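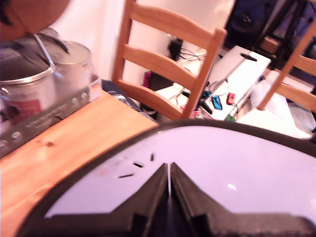 2 min read

Postudance notebook, 11 Nov 2021

Perception first, then the approach planner. Running the Sun branch with the wrist view as the only input. Gradport config unchanged except for the depth cutoff.

Pot detector: the two steel pots keep merging into one blob when the lids line up. Splitting on depth helps until the polished side of the rear one picks up the room light, then depth drops out and the mask bleeds into the chair behind. Raised the minimum hole size to 28 pixels. Better, still not good. The fingers take up the bottom of the view, so the self-mask has to be applied before segmentation. It was being applied after. Fixed.

Planner: 491 candidate approaches sampled, 5 left after the collision check. Most rejections were the wrist housing against the lid handle of the larger pot. Collision mesh for the housing looks too fat at the rim -- Da-eun Byun has the newer one from Kokville, ask her before retuning anything.

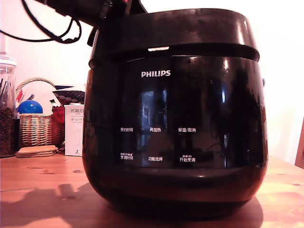
Rice cooker (Philips), gripper at the lid band. Coffee grinder box in front, left side.

Same trouble with gloss, worse. The front panel mirrors vertical strips of light and the plane fit locks onto them. Label reader is fine on the big print and unreliable on the tiny line over 开始烹调. Dropped the tiny text from the matcher and kept the six main labels.

Lid contact: force threshold of 2 N trips on cable drag before it sees a lid. Need to subtract a pose-dependent bias, or reroute the cables -- would prefer the bias term, it has to be done anyway.

To do: new housing mesh, bias table, log the rejected approaches with reason codes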